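# Leave the floor alone

Shared rooms need less furniture, and the furniture they have should be easy to lift. 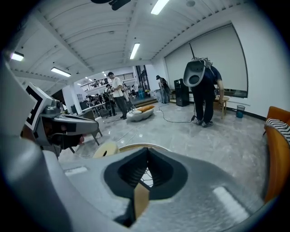
*A small wooden stool, an orange cushion and plenty of bare floor.*

I have rented desk space in Clonley for five years, and every December someone proposes buying more for the common room. Last time it was a sectional sofa. Hae-won Kwak had measured for it and it would have fit, with a walkway left over on one side. I voted against it anyway.

A sofa that size decides what a room is for. Once it is in, people sit facing the way it faces. A small stool can be picked up by one person and put where it is needed — next to a chair as a side table, or against the wall when the group wants to stand. Ours gets moved all day.

Shazia Abbasi disagrees with me, and she has a point. Low stools are hard on anyone with bad knees, and a cushion is no substitute for a chair with a back. I would buy two proper chairs tomorrow. I would not buy the sofa, and I would not buy the rug that was supposed to go under it.

The marble pattern is a little shiny for my taste, but it sweeps clean, and a cable lying across it is easy to spot. Cables are my one real complaint. Anything that crosses a walking path should be taped down or run along the wall, and we have been slow about that.

The sofa money was 300 dollars a desk. Spend 50 of it on tape and cable covers, buy the two chairs, and give the rest back.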